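Home | Features | Rooms | Money | Subscribe

The small bedroom problem

February issue
Words by the homes desk

Most flats built in the last twenty years have a second bedroom that is too small to do what the plans say it will do. The drawing shows a bed, a desk, a wardrobe and a door that opens freely. Once real furniture goes in, one of them has to go, and it is usually the wardrobe.

In Duluslow, where a large part of the housing is in converted mills, people have been dealing with this for years. Ceilings are high and floors are narrow. A standard wardrobe with hinged doors needs clear space in front of it, and in many of these rooms the bed is already there. Sliding doors help, but they only let you reach half the cupboard at a time. 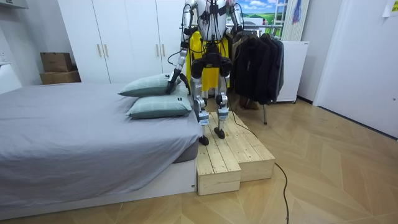

Storage that stays open is the answer many tenants settle on. A clothing rack takes up less depth than a cupboard and has no doors to swing, so it can stand close to a bed with little lost. Low furniture is useful too. A two-tier step in pale slatted pine will hold shoes or a lamp, and it can be moved to another room when it is needed there. The drawback is dust. Anything left on an open rail for a season will need a wash before it is worn, and wool should be put away in a closed box from spring onwards.

Cost is the other reason. At Mathur, a furniture shop near the canal, fitted wardrobes for a small room start at 832 pounds, and a free-standing rail costs less than a tenth of that. Tenants who move every year or two do not want to pay for something screwed to a wall they do not own. Landlords in the older buildings often forbid it in any case.

The cheaper rails have a poor name, and some of it is deserved. Thin tube bends in the middle when it is loaded with coats. The Osto rail, which is sold flat, is rated for up to 100 kilos, more than most people will ever hang on it. Check the feet as well as the bar. On a sloping floor a rail with castors will creep towards the low side unless two of them lock.

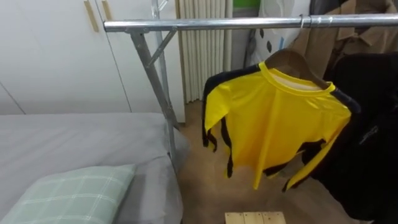
A wide hanger helps a top keep its shape at the shoulder.

Hangers matter more on a rail than in a cupboard, as everything is on show and knocks together. Broad ones suit jackets and heavy shirts. Thin ones save space but leave marks in knitwear. If you are short of room, fold the jumpers and keep the rail for things that crease.

Light is easy to forget. Bright sun fades cotton, and a rail opposite a south-facing window will show it on one side of each garment by the end of the summer. A plain blind is enough to slow it down.

Related
Grekuvitz: the town that kept its box beds
Under the bed: what fits and what does not
Renting with bare walls
Five ways to dry washing indoors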